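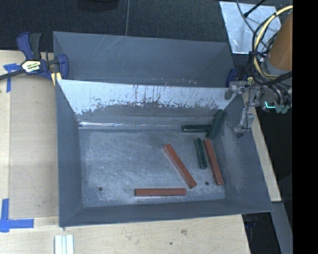

Red and green hex rods in the grey metal bin.

6 Nov 2023
Posted by the Skendstead workshop desk

Ticket 546: label printer skipping every other label

Right, I've finally got somewhere with this one, so I'm writing it all down before I forget. The Ornia printer in the stores has been feeding a blank after each printed label since I swapped the roll on Friday. Lovely crisp print, then nothing, then lovely crisp print again!

First thing I tried was turning it off and on (of course). No change. Then I cleaned the sensor with a dry cloth, ran the calibration from the front button and got 3 good labels in a row before it went back to its old tricks.

Next I had a look at the Coditz software on the stores PC. The label height was set to 40 mm, which matches the box, so I left that alone and reinstalled the driver instead. Waste of a tea break, that was.

What sorted it was the media type. It had flipped itself to "continuous" and our Arroyo rolls have gaps, so I put it back to "gap", calibrated again and printed a full sheet's worth of bin labels without a single blank. I last saw this setting wander in May, after an update, and I never wrote it down then either.

Still open: the second printer has the same driver and I haven't touched it. Leaving this ticket on hold for 2 days, then I'll close it if the blanks stay away.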